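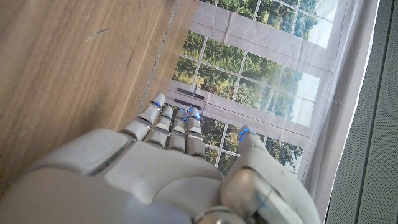

Stisari Sobremesa – ficha de datos
Versión 2, 2021-12-02

Colección de tomas de objetos corrientes sobre una mesa de madera clara. El nombre lo puso Keltell cuando el plan era cubrir «la vida doméstica». Lo que hay en la carpeta es bastante más modesto: un cuenco, un coche de juguete, una manzana que no sabemos si llamar manzana y pocas cosas más. Quien busque una cocina de verdad, que busque en otro sitio.

Contenido
711 tomas repartidas en 116 sesiones. Cada sesión trae su hoja de texto con los objetos presentes y la tarea prevista (acercar el cuenco, apartar el coche, recoger). La hoja dice lo que se pretendía hacer. Que se hiciera es otra cuestión, y conviene mirarlo antes de usar la etiqueta como si fuera un resultado.

Objetos
cuenco_rojo: cerámica, interior brillante. Los reflejos dan problemas en cualquier segmentación por color.
coche_amarillo: juguete pequeño. Su orientación no está anotada, aunque la ficha anterior afirmaba que sí.
manzana_roja: con forma de manzana y rabillo corto. La etiqueta viene de la primera versión y la mantenemos por compatibilidad. No prometemos que se pueda comer.
caja_pañuelos: blanca, suele quedarse en una esquina del fondo. No forma parte de ninguna tarea y aun así hay anotadores que la marcaron como objeto de interés.

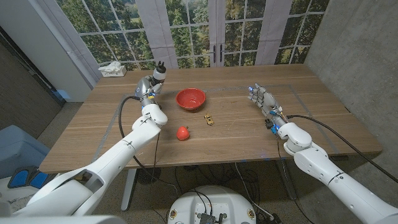

El cuenco y la manzana comparten color, y de ahí salen casi todas las confusiones que nos han comunicado. En julio alguien propuso corregirlas con un filtro automático. Lo probamos en 200 tomas y el filtro se equivocaba en sitios nuevos, así que seguimos revisando a mano.

La mesa
Superficie de madera con veta visible. Tiene marcas pálidas, algún arañazo, y no se han retocado. Las tiras de cinta gris señalan la zona de trabajo. Hwang las usa como referencia métrica en sus scripts; nosotros no lo haríamos, pues la cinta se repuso varias veces y nadie midió nada después.
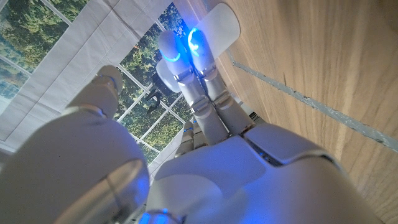

Fondo y luz
Los árboles y las puertas acristaladas de detrás de la mesa están impresos en un telón, con paneles de cortina blanca a los lados. Más de un usuario los ha etiquetado como «jardín». No hay jardín. La iluminación tampoco es uniforme sobre la madera, y los tonos miel cambian lo suficiente como para desconfiar de cualquier calibración hecha con una sola toma.

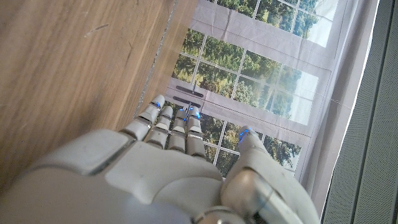 Tampoco recomendamos recortar el fondo sin más. El límite de la mesa no siempre se separa limpiamente del telón y los recortes que publicó Fanuvex se comen parte del tablero.

Usos que no recomendamos
Estimar tamaños reales. Presumir de generalización a otros hogares. Comparar cifras con la versión anterior, que tenía sesiones duplicadas.

Pendiente
Anotar la orientación del coche
Decidir el nombre de la manzana
Quitar la caja de pañuelos de la lista, si alguien nos convence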